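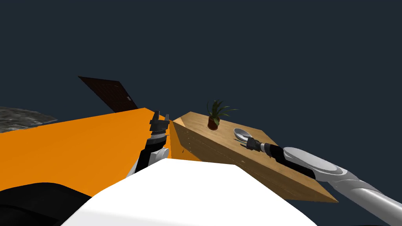 Brudbridge Robotics Club: Simulation Group Gallery

Page updated 12/08/2025

The simulation group is the part of the club that works on screen. Members write control code for a two-armed robot and run it in Bideo, the simulator the college has used since the group was set up. The captions below follow the bowl task, which was our main project this year and our entry for the student round of the Lyimo Challenge. The wheeled robots and the line followers have their own gallery.

The group is open to anyone in years 12 and 13. You don't need to have done any programming before, although it helps if you are willing to learn some Python in the first few weeks. Reinaldo Bastos runs the sessions and Zodwa Modise looks after the computers and the competition paperwork.

The bowl task
The robot has to take hold of a white bowl on a wooden table, lift it, and put it back down on a marked spot. A potted plant shares the table with the bowl and must not be knocked over. Both arms may be used, but only one gripper may touch the bowl at a time.

The table
We built the table first and everything else was placed around it. The grain is a texture that comes with Bideo. One of our early tables was a few centimetres too high and all the arm positions had to be worked out again once it was corrected.

The plant
The leaves gave us more trouble than the pot. In the first version each leaf could be hit by the gripper, and the simulator slowed to a crawl. Now only the pot counts as a solid object. The judges allowed this as long as we wrote it in our notes, which we did.

The bowl
Shallow, white and rounded, and awkward for a gripper with thin fingers. If the fingers come in too high they push the bowl away across the table. If they come in too low they hit the wood. Most of the October half-term workshop went on finding a height in between.

Right arm, approach
The fingers come in at the side of the bowl, close to the rim. The arm slows down for the last part of the move. Several members wanted it faster, and there is a faster version saved in the shared folder, but it tips the bowl more often.

Left arm, waiting position
The left arm is parked with its jaws open until it is needed. We tried folding it right back against the body, but then it took too long to come round when the right arm missed.

The room
The orange surface and the door came from a starter scene that Bideo supplies. We left them in. They play no part in the task and the robot's code ignores them. One of the year 12 members has started on a proper kitchen, with shelves and a sink, and that will have its own page when it is ready.

Camera angles
Bideo lets you put the camera almost anywhere, and each member tends to have a favourite. The saved views in the folder are named after the person who made them. Please don't overwrite somebody else's - save a new one.

Writing the code
Members work in pairs, one typing and one checking, and swap over at the break. The checking partner keeps the log. A log entry needs the version of the code, the starting position of the bowl and what went wrong, if anything did.

Long runs
Once the code was steady enough we left it running overnight, with up to 1,000 attempts in a batch. Over the whole project we logged 3,546 attempts. Of these, 486 met every rule in the task sheet. That sounds low, but the total includes all the early versions, and some of those could not find the bowl at all.

Sorting the failures
We went through the failed attempts by hand and put each one under a heading: missed, pushed, dropped, hit the plant, or ran out of time. "Pushed" was the largest group by a long way. It led us to change the angle of the wrist, and the last versions of the code were much better for it.

Preparing for Dinlow
The student round was held at the Dinlow Centre. Each team brought its code on a memory stick and the organisers ran it on their own machines, with the bowl in a place the team had not been told about. Our first upload would not start because a file was missing. Zodwa had a spare copy.

On the day
Our robot was given five attempts and completed three of them. One of the others was a push, and in the last one the arm stopped short and ran out of time. We came fourth, two points behind the team in third.

Feedback from the judges
They liked the log and the way the failures had been sorted. They marked us down for using the left arm so little. Reinaldo's view is that this was fair, and next year's group will start with a task that needs both hands, such as holding the bowl steady while something is put into it.

What the group needs
We could use another computer with a decent graphics card. A family that is replacing a machine at home is welcome to speak to Zodwa, who can say whether it would run Bideo. We are also short of memory sticks.

Using these files
Members may use anything in this gallery for coursework or a personal statement. Please credit the Brudbridge simulation group and name your partner if the code was written in a pair. The scene files and the full log are in the shared folder under "Bowl task". Ask Reinaldo for access if your login has stopped working over the summer.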